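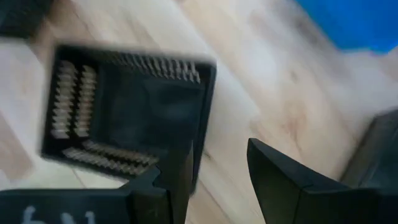

I have been repairing old radios and little electronic keyboards at my dining table for longer than my family would like, and for most of that time I did it under a lamp that came from a college dorm. So when the spring on that lamp finally let go in October and the head dropped into my coffee, I took it as permission to buy something decent. After a lot of reading I settled on the Tarus bench lamp from Hurwood, the one with the magnifier built into the head, and I've now used it nearly every evening for 9 weeks. I feel ready to say a few things about it!

First, getting it out of the box. It comes in three pieces (clamp, arm, head) and goes together with one hex key, which they include. The instructions are a single folded sheet with drawings so small that I laughed out loud, because I needed the lamp to read them. Still, I had it standing up before dinner was done, and I'm a slow cook.

The clamp is lovely. It has a wide rubber foot and a big knob that you can turn with a sore hand, and it hasn't left a mark on my table, which was my grandmother's and which I fuss over more than I should. I did put a scrap of felt under it the first week, then took it away again when I saw it wasn't needed. If your table has a deep apron, do measure before ordering. Mine only just fits.

Now the light itself, and that's what you're paying for. It is a clean, even white without the blue cast that gave me headaches with the last one I borrowed. There are three brightness settings. The lowest is nice for reading in the evening, the middle one is where I leave it, and the top one is for hunting down tiny parts and checking rows of fine contacts, where a bent pin can hide in a shadow for an hour and make you doubt everything you ever learned. With the lens pulled down over the work I can read the markings on small chips without taking my glasses off, and that alone has made my evenings happier.

The lens is glass, and it is clear almost out to the rim. Straight lines do start to bow a little in the last bit, so I've learned to keep the work in the middle. It has a hinged cover, and please use it. A round lens in a sunny window is not something to leave open while you go shopping.

I have some grumbles. The arm is good and stiff up and down, but the joint at the head sags a hair when you tip it all the way forward - only a little, though enough that I reach up and nudge it several times a night. Tightening the wing nut helps for a few days. The switch is on top of the head, so it wobbles whenever you press it, and I'd much prefer it on the cord. And the cord! It is short. I had to buy an extension right away, and at this price I found that a bit stingy.

I did write to Hurwood about the sagging joint, and a very kind person wrote back the next morning and sent me a pair of nylon washers for free. I put them in and it's better, not perfect. I was pleased with how they handled it all the same.

Before I bought it I also tried the Mosoti, which a neighbor down the road was good enough to lend me. It's lighter and prettier and folds flat, and if you do needlework on the couch you may like it better. For me the arm was too bouncy, and every time I set down a screwdriver the light trembled.

I paid 200 dollars for the Tarus, plus shipping, from the Clindness shop online. That is a lot for a lamp, and I walked away from the computer twice. I'd buy it again, with the longer cord if they ever offer one. Four stars from me, and I've moved the dorm lamp out to the garage, where it lights up the paint shelf if you prop it with a brick.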